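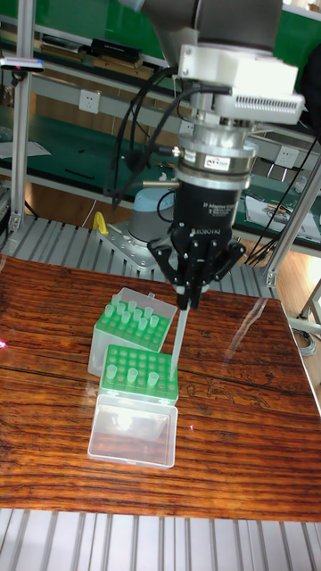 Preparing a group for the pipette handling demonstration at the Stemell open day

Posted in: Visits and Demonstrations

Our department has been offered seventeen places at the Stemell robotics laboratory open day in May, and I have been asked to prepare a short information sheet for those attending. The program lists a demonstration in which a robot arm handles pipette tips at a tip box. Most of our group are bench technicians with no background in automation. I would be grateful for guidance on three points. First, what should technicians be asked to watch for, so that the visit is of use to them afterward? Second, is it acceptable to put technical questions to the operator while the arm is in motion? Third, the confirmation letter mentions a fee of 559 for groups, and it is unclear whether this covers the afternoon session as well.

Yesenia Medrano

Dekis

Our institute attended the previous open day with a similar group, and I can respond to the first two points.

Technicians should be advised to watch the fingertips and the tip itself in preference to the movement of the arm. A pipette tip is light, tapered and easily tilted, and the holes in a rack leave little room for error. The useful moments are the approach, the closing of the fingers and the first part of the lift. If a tip leans at any of these moments, it may touch its neighbors. Members of your group who load racks by hand every day will notice such things sooner than an engineer would, and the staff at our session were pleased to receive their remarks. 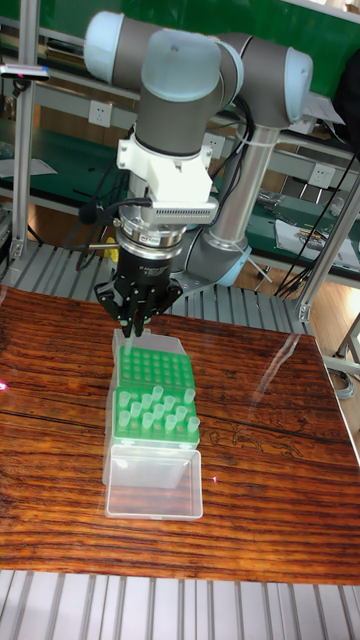

It is also worth asking how the position of the box is established. A system may depend on the box being set down in exactly the same place each time, or it may locate the box by camera or by touch. The answer has a direct bearing on whether a similar arrangement could be used in a working laboratory, where boxes are moved and replaced throughout the day. A further question concerns the order in which tips are handled – some routines proceed row by row, and others do not.

With regard to speaking during motion, we were asked to hold questions until the arm had come to rest. I recommend that your information sheet say the same. Visitors should also remain behind the marked line and keep bags off the floor near the cables.

Womia

Bring water, the room gets warm. Parking is behind the building.

Espinoza

To add to the reply from Dekis: the group fee covered both sessions when we attended, but the afternoon required a separate registration form, and two of our colleagues were turned away for lack of it. Please confirm this with the visits office in writing, quoting the reference number on your letter. Ours was 1286, and the office was not able to find our booking without it.

I would suggest that one member of the group be assigned to take notes. Photography was permitted during the demonstration at our visit – the rule may have changed, and the operator should be asked beforehand.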